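Print this page | E-mail this article

Teaching two arms to fit gears: inside the Clemley demonstration program

2019-12-05
By the Niltine Research Communications Office

The Clemley program was established by Niltine to collect demonstrations of assembly work for use in training a learning system. Its operators control a pair of simulated robot arms and put together small sets of gears, while the software records the position of every joint, the state of each gripper and the view from several virtual cameras. The Communications Office met with the program's lead and with one of its senior operators to discuss how the collection is carried out and what the group has learned from it.

The program lead began by explaining the choice of task. Gear assembly was selected, the lead said, for the demands it makes on contact. "A block can be put down a few millimetres from where you intended and the task is still complete. A gear has to find its seat, and it has to find its neighbour's teeth. We wanted a task in which the last small movement matters as much as the first large one."

Each demonstration is performed from start to finish by a single operator, who directs both arms. The operator may decide which arm picks up a part and in which order the gears are fitted. The lead described this freedom as deliberate. In an earlier trial carried out at the Dralby office, operators were given a fixed script, and the resulting model performed poorly whenever a part was found out of its usual position.
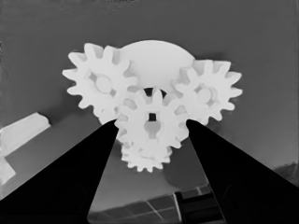

Close views and wide views

Several viewpoints are stored with every demonstration. Some are placed close to the grippers and others take in the table as a whole. The senior operator said that new staff tend to rely on the wide view until they reach the stage of meshing the teeth, at which point it is of little help.

"From a distance, a gear that is seated and a gear that is resting on top of another gear's teeth can look much the same," the operator said. "You learn to check the close view before you open the fingers. If you let go too early, the part may tip, and then you have a second problem to solve."

The images are rendered without colour. The lead said that this was settled during the design stage, after discussion of storage costs and of what the model would need in order to tell one part from another. Shape and shading were judged to be sufficient for the present task, although the question will be reviewed if parts of differing materials are introduced.

What counts as a good example

The collection stood at 1,432 accepted demonstrations at the end of November, against an initial target of 1,000. To be accepted, a demonstration must end with the required gears in place, and it must pass a review by a second operator. Reviewers look for long pauses, for contact between the two arms, and for parts that have been pushed into position with more force than a physical gripper could safely apply.

The lead was asked whether mistakes are removed from the record. "Not as a rule. If an operator misses a grasp, notices, and recovers well, we keep it and we label it. A model that has only seen clean work has no idea what to do after its first error. Our difficulty is with the recordings in the middle, where the operator recovered but took a strange route to do it. Two reviewers can disagree about those, and they often do."

Starting positions are varied by the software before each session. The parts may lie near one another or be spread across the table, and an operator is sometimes obliged to move one piece in order to reach another. The senior operator considered the crowded arrangements to be the most valuable, and also the most tiring. 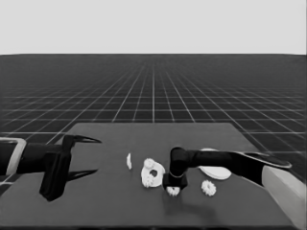

"You have to plan for both arms," the operator continued. "The common fault is to think about the hand that is working and forget the other one. I was taught to leave the idle arm somewhere useful, with the fingers open, so that it can come in and steady a part when it is needed. That habit seems to carry over to the model. We have seen it bring the second arm in early, which it could only have picked up from us."

There are 14 trained operators at present, working in sessions limited to 40 minutes. The limit was introduced after reviewers noticed that the rate of rejected recordings rose toward the end of longer sessions. Training takes seven working days, most of which is spent on single-arm exercises.

The group acknowledges that simulation has limits. Friction between the teeth is approximated, and the simulated parts do not wear. The lead said that these matters are recorded in the documentation supplied with the data, and that users are asked to read it before drawing conclusions about physical equipment. A trial with real arms is planned in co-operation with Ďurica, whose engineers will supply gears made to the same dimensions as the simulated set.

Asked what the program would change if it were starting again, the lead pointed to the labels. "We recorded the motion very carefully from the first day. We were less careful about writing down what the operator was trying to do. Adding that information afterward has been slow – in some cases the operator could no longer say."

The senior operator offered a more practical answer and asked for better chairs. New seating has been included in the request for next year's budget, together with a second review station. Collection on the present gear set will continue until that request has been decided.

Print this page | E-mail this article

Related items

Dralby office: notes from the scripted assembly trial
How Clemley recordings are reviewed and labelled
Niltine and Ďurica agree on terms for physical trial
Operator training: revised schedule of single-arm exercises
Guidelines for session length and rest periods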